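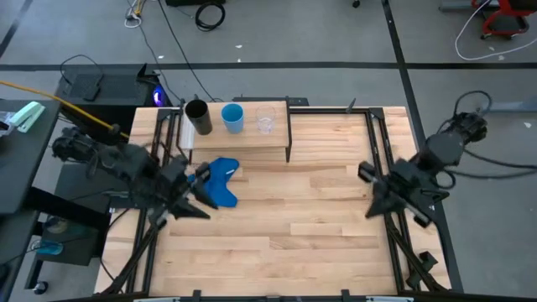 Hulo shelf wiping set, README

Student project, robotics club, spring term. Two arms, one table, one blue cloth. Task is wiping around cups and a small raised shelf. Still being cleaned up, expect gaps.

What's in it
3694 clips, teleoperated, both arms logged
97 held back for testing, don't train on these
Joint positions, gripper state, video from all views
Notes per clip (short, some are missing, sorry)

Layout
raw/ straight off the recorder
clean/ trimmed, use this one
notes/ plain text, same names as the clips

Known problems
First 800 clips have the left and right gripper columns swaped. Fixed in clean/, not in raw/.
Clear cup is hard to see from some views. Labels for it are the weakest part.
Cloth gets recorded as "cloth" or "towel" depending on who typed the note. Same thing.
Cups change places between clips, black one is sometimes down on the table next to the cloth. Check the note before you assume a start layout.

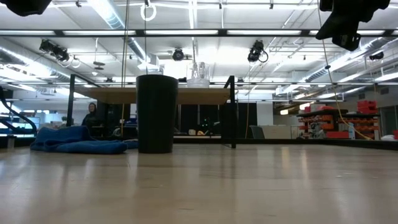 Can I use this for my own class project?
Anyone in the club or the class can, just put the Hulo name in your report and tell Marcelle Pruvost which clips you used.

To do
Finish notes for the March clips
Rewrite the loader, it reads evrything into memory
Split 3 overlong clips
Upload again Thursday after practice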